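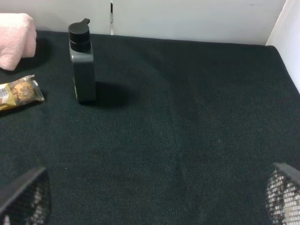

Wrist camera view, bottle and chocolates on the dark cloth.

Okay, so you've got the Podside starter kit out of the box and you want to do your first pick-up. I've had mine for 11 weeks now and I still set up every session the same way, so let me walk you through it (grab a coffee, the first time is slow).

Step 1. Cover the table. A dark, plain cloth with a bit of weave to it works great. Pull it tight and smooth out the big wrinkles – small ones don't matter.

Step 2. Put out your objects. The Rashti guide that comes with the kit wants you to use its foam blocks, but I got bored of those in a day! Use stuff from around the house. I like a mix of soft, shiny and stiff: towels, a pack of Ferrero Rocher, a plastic bottle, an eraser, a saucepan. Leave enough room between things for the fingers to open all the way.

Step 3. Open the Podside app, hit Home, and keep your hands back until the arm stops. Then set the speed to 30 percent. The default is 85 and it scared the life out of me.

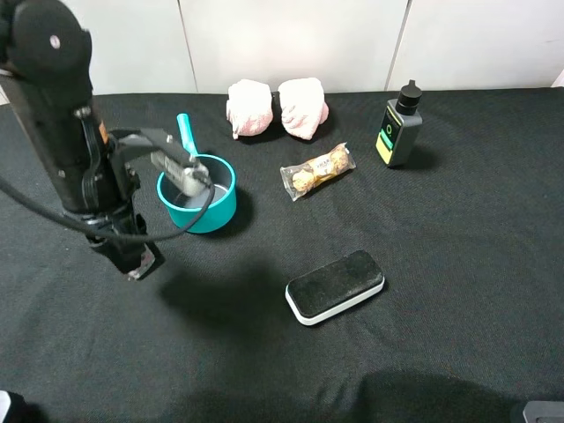 Step 4. Jog down slowly. Pans are my favorite first target because you can bring a finger in over the rim and you have plenty of space to fix a bad angle. Use the small arrows for the last bit, not the joystick. When you like where you are, tap Save Point.

Step 5. Check your cable. Mine likes to loop out across the cloth, and if the loop gets caught on something the arm will stop with error 422. Siham Amrani on the Braltden forum told me to leave more slack than you think you need, and I haven't seen that error since May.
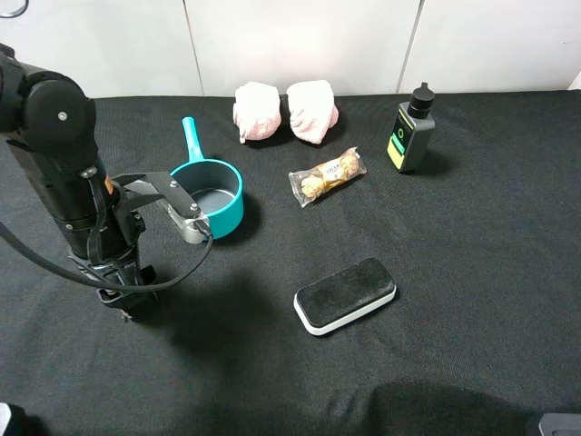

Step 6. Back off, go to your saved point again, and see if you land in the same spot. Do this a few times before you try closing the gripper on anything. If you're drifting, run Home again and re-save.

Is the kit worth it? For me, yes. The app is clunky and the printed guide is thin, but the arm itself has been solid. I'll do the bottle next, once I've sorted out my grip settings.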